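3.2 Bed bases and mattresses

The second product group in our study is bed bases and mattresses. This group is different from seating and storage, which we treated in Section 3.1, in that the producer of the base and the producer of the mattress are seldom the same firm. The mark on one part therefore says little about the other, and the buyer does not always understand this. 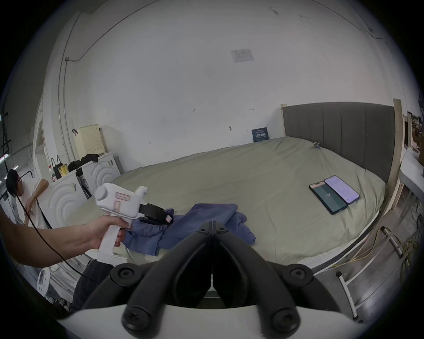
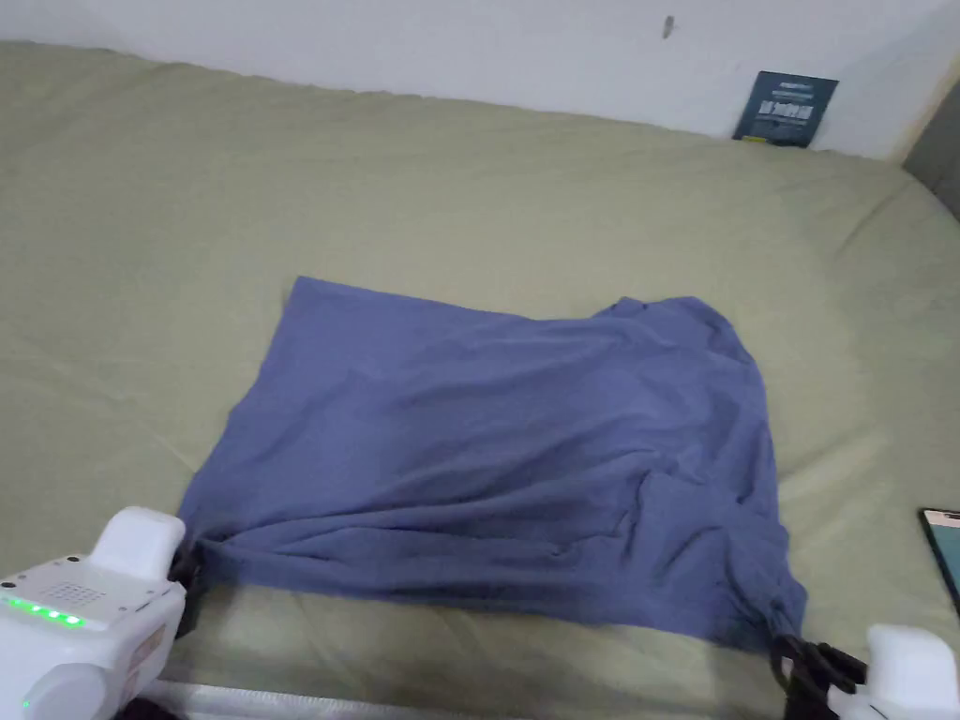 Figure 2. A bed covered with a green sheet, in two views.

We examined the records of two certification schemes, Civham and Gredero. Both are voluntary, and both accept complete products as well as components. Civham asks for a type test before the mark is given and for a factory visit after that. Gredero also asks for a type test, but it allows the producer to send its own measurements in the years between the visits. Together the two registers contained 3313 entries for household furniture when we closed our data in July. Of these, almost 400 belong to the bed group, and it is this smaller set that we discuss in the present section.

The entries were coded by hand. Each entry was given one code for the part that carries the mark (base, slats, legs, mattress core, mattress cover) and one code for the kind of test report that was attached. When the two coders did not agree, the entry was discussed with a third person until a common code was found. The most difficult cases were the divan bases, where the fabric and the frame are sometimes certified together and sometimes not. We decided to follow the wording on the certificate itself, even where the sales text of the firm gave another impression.

The durability test for slats deserves a short explanation. In the Civham scheme the load is placed in the middle of the base and also near the side rail, while in the Gredero scheme the side position is optional. A base that is weak at the rail can for this reason pass in one scheme and fail in the other. Miettinen, a producer of slatted bases which holds both marks, kindly let us read its internal reports for 15 models. In these reports the side position was always the one where the first damage was noted. We do not claim that this holds for other producers – the construction of the rail holder differs too much from firm to firm.

We also interviewed persons responsible for quality. Kauko Lehtinen, who had this task at Miettinen at the time of the interview, told us that the cost of the test is a small matter for the firm. The waiting time is felt much more strongly. A new model must be shown to the retailers in a fixed season, and if the certificate is late, the catalogue is printed without the mark. Aarne Ruotsalainen of the retailer Brundeo described the same problem from the other side. His buyers prefer marked products, but they will not keep a place open in the range for a product whose report is still missing.

A further point concerns the renewal of certificates. In both registers we found entries where the model name had changed but the test report had stayed the same. Under the rules this is allowed when the construction is unchanged, and the producer must declare this in writing. The declarations were however short and of uneven quality, and in several cases we could not judge from the text whether a component supplier had been replaced. We have kept such entries in the material, marked with a separate code, and they are left out of the comparison in Section 4.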